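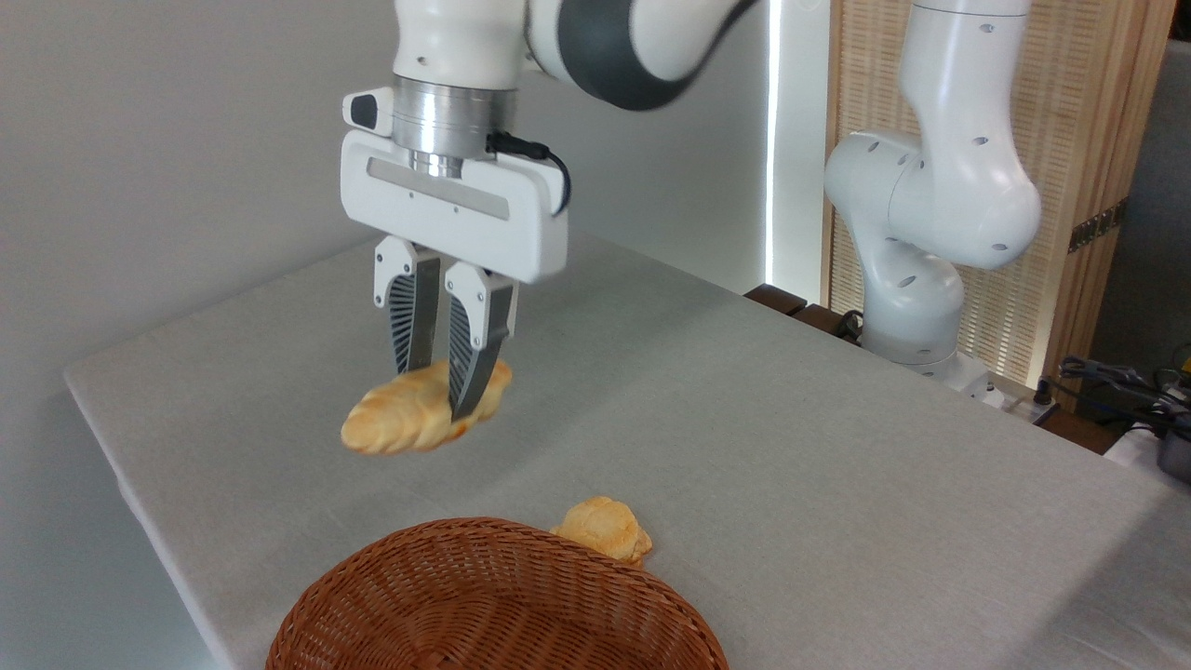
Birkeo brings the bread basket back to the breakfast table

A new morning table from the family bakers, with croissants, twisted rolls and a proper wicker basket to put them in

Print this release | E-mail this release

For as long as there has been a Birkeo bakery there has been a basket somewhere near the till, and regular customers will know that it is seldom full for long. This May the bakery is taking that basket out from behind the counter and putting it on the table, with the launch of the Birkeo Morning Table, a breakfast service for small hotels, guest houses, village halls and anyone at home who has more people coming than chairs to seat them.

The idea is a simple and rather old-fashioned one. A Morning Table order comes with croissants, twisted bread rolls, a woven wicker basket and a plain cloth to go underneath, all delivered before 7 in the morning so that whoever is hosting can lay everything out in their dressing gown if they wish (and we know that a good many of them do). The basket is yours to keep. The cloth can be kept too, or handed back at the next delivery and swapped for a clean one.

"My grandmother would never have put a croissant on a plate," says Lotte Vanhove, who runs Birkeo and still takes the early shift when she can get it. "It went in the basket, and the basket went in the middle, and you reached across your brother to get at it. I wanted people to have that again. You can buy very good bread these days and then see it handed round in a paper bag, and it does make me a little sad."

A good deal of thought has gone into what sits under the bread. The bakery tried patterned cloths first, then white, and settled in the end on a light grey with a faint weave to it, which is kind to crumbs and doesn't mind a crease or two. Against it the pale gold of the pastry and the reddish brown of the wicker show up very nicely, and the whole table looks cared for without anyone having had to fuss over it. The baskets are oval, with a raised rim, and low enough that a child can see what is in them.

As for the bread itself, the croissants are baked to a lighter colour than some people expect, golden on top with the edges a shade darker, and they are best eaten the same morning. The twisted rolls are longer and sturdier altogether.

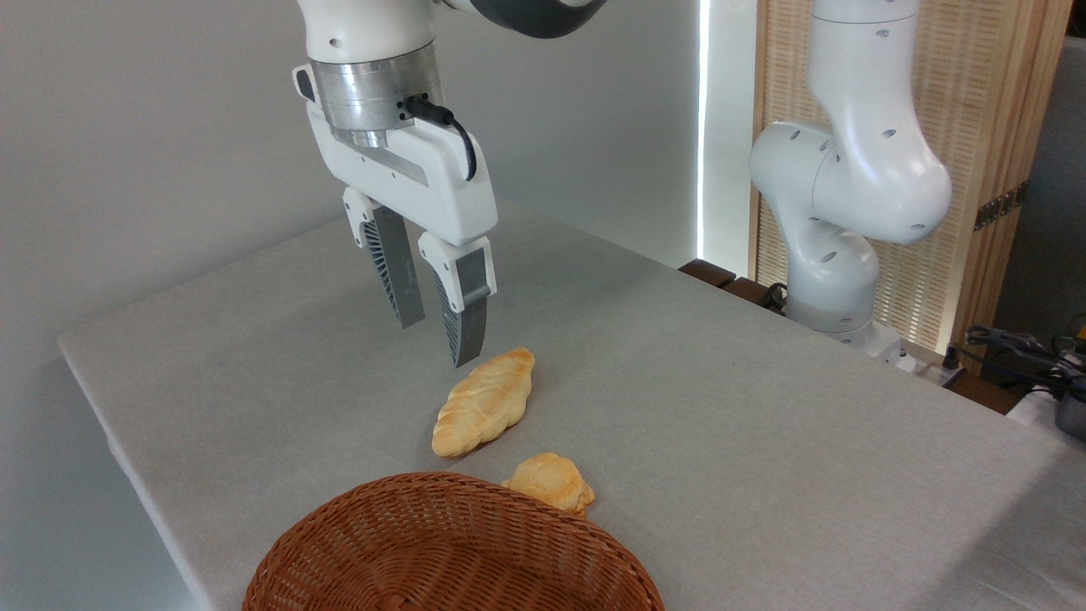 They are meant for pulling apart and sharing — with butter and jam, or with cheese later on if there should be any left by lunchtime — and the dough is allowed to split a little along its seams as it bakes, so that no two come out quite alike.

The first Morning Tables were laid at the Ellis, a guest house which has bought its bread from Birkeo for many years and very kindly allowed its guests to be practised upon. Their comments led to several changes, the most popular being a second basket for larger parties, so that the far end of the table need not wait. The deep wicker hamper we had started with was quietly retired after too many rolls were found squashed at the bottom of it.

Morning Table orders are made up for 2 people and upwards, and the largest serves 40. Larger gatherings are welcome to telephone and talk it over with us. Jams are supplied by our neighbours at Lollov, in apricot and in blackcurrant, and may be added to any order, as may a pat of salted butter.

For those who would like to try before they buy, there will be an open breakfast at the Stedusik hall later in May, from 8 in the morning until the baskets are empty. Entry is free, coffee and tea will be poured all morning, and Lotte will be there to talk about dough, proving, baskets and very probably her grandmother. Please do bring the children.

Orders can be placed at the counter or by telephone, and should reach us by noon on the day before delivery. Please tell us when ordering if anyone at your table has an allergy.

Contact: Lotte Vanhove, Birkeo, extension 2206

Shares: 2 | Comments: 2

© Birkeo. All rights reserved. | Contact us | Back to top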